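Unit 4: Budgeting for a Disassembly Cell
Handout, Idrisa Koech

The arm is the easiest line in the budget to price, and students tend to stop there. For the Urio exercise you will plan a full cell for taking apart desktop computers, with 18 months between the first quote and the final payment. Split your sheet into three parts: arm and gripper, table and fixtures, and everything else.

Fixtures belong on their own line. A tray with holders costs little to make once, but you will redo it when the case model changes. Allow for 2 redesigns.

Work on an open desktop case at the cell: 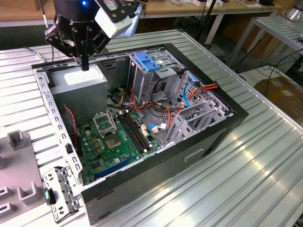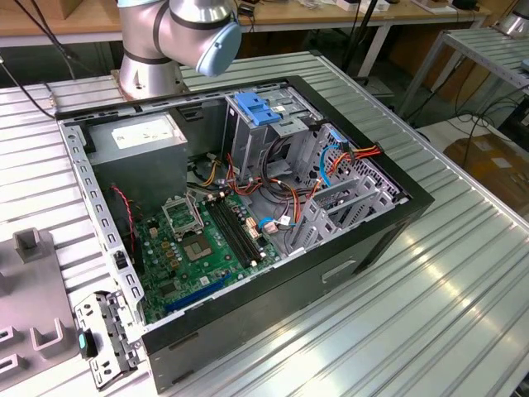

Get quotes from both Fekotine and Tremura. Ask each one for the same items: delivery, mounting hardware, spare fingertips, cables, and training. Tremura lists training separately, so check before you compare totals. Fekotine holds its prices for 60 days. If your approval will take longer than that, ask for an extension in writing.

Stock is also a cost. Used computers have to be bought, stored and recycled afterward. The Lidis sheet has 17 rows for this kind of item. Fill in all of them, and enter a zero where nothing applies.

Orders placed in July may fall in a new budget year. Check with your purchasing office first.

Draft budgets are due 7 December 2018. Bring a printed copy.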